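# 室内盆栽浇水间隔与叶片状态关系的调查报告

课程实践项目 结题报告(Norton 楼植物养护课题组)

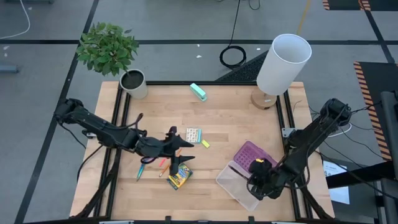

## 一、选题背景

Norton 楼各办公室、自习室及公共走廊长期摆放阔叶类观叶盆栽,日常养护由各使用单位自行负责,浇水时间与水量没有统一规定。上学年末,后勤部门更换了一批叶片发黄、根系腐烂的植株,并建议学生课题组就养护方式开展调查。本组据此立项,研究对象限定为楼内土培观叶植物,水培及多肉类植物不在调查范围之内。

## 二、调查对象与方法

本次调查共登记盆栽 211 盆,分布于 Norton 楼一至四层。调查自三月开始,持续九周。每盆植物设编号卡一张,由组员按周填写以下内容:

- 表层土壤含水情况(以竹签插入法判断,分干、润、湿三级);
- 黄叶、焦边及落叶情况;
- 距最近窗户的距离及朝向;
- 使用单位自报的浇水日期。

记录表采用 Lelasum 表格模板录入,每周由两名组员交叉核对。调查期间共取得有效记录 1579 条。部分房间因假期关闭,当周数据按缺失处理,未作插补。

为比较不同浇水方式,本组另选 60 盆长势相近的植株,分为固定间隔组与按土壤状态浇水组。前者每七天浇水一次,后者在竹签插入后无湿土附着时浇水。两组所用基质相同,均为 Robichaud 通用营养土,试验期间不施肥、不换盆。

## 三、主要结果

固定间隔组的黄叶现象多于按土壤状态浇水组,差异在北侧房间尤为明显。北侧房间光照弱,土壤干燥较慢,每七天浇水一次时,盆土常处于“湿”级。南侧靠窗植株的情况有所不同,固定间隔组中出现了焦边,按土壤状态浇水组则较少见。

自报浇水日期与土壤实测状态之间存在不一致。多人共用的房间中,重复浇水较为普遍;单人办公室主要表现为间隔过长。走廊盆栽由保洁人员统一浇水,土壤状态较为稳定,但盆底托盘积水较多。

花盆材质也可能对结果产生影响。陶盆与塑料盆的干燥速度不同,本组在分组时未对此加以控制,相关数据仅列入附表,不作结论性说明。

## 四、问题与不足

竹签插入法依赖组员的主观判断。前两周各组员对“润”与“湿”的划分标准不一,第三周经集中培训后统一,前期记录中有一部分依照备注作了修正。本组原计划使用 Proltura 土壤湿度计进行校准,因设备到货较晚,仅在最后两周用于抽样复核。

此外,调查未涵盖冬季供暖时段,所得结果不宜直接用于全年养护安排。

## 五、建议

1. 各房间指定一名浇水负责人,并在盆侧悬挂浇水记录卡。
2. 北侧房间取消固定周期浇水,改为浇水前检查土壤。
3. 走廊盆栽浇水后三十分钟内清理托盘积水。
4. 后续课题组可在十一月至次年二月补充调查,并将花盆材质列为分组条件。

## 六、附件说明

附表一为盆栽登记总表,附表二为各周记录汇总,附表三为湿度计复核数据。纸质记录卡由课程办公室保存至下学年末。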